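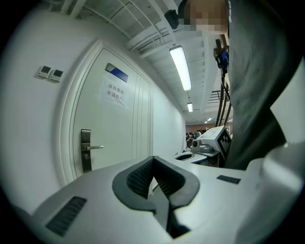 White door, white wall.

Switched my home internet from Lekard to Neltent in June. Notes for anyone thinking of doing it.

Lekard wanted the old router back within 10 days. I kept the drop-off receipt — they billed a friend of mine anyway.
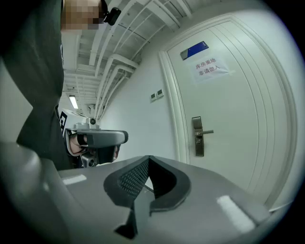 Do you need a new phone number when you switch? Your old one can move over, but ask before you cancel.

Setup took 2 calls. The second one fixed the billing address.

Next month I'm checking the Esari plan too. Same speed, no contract.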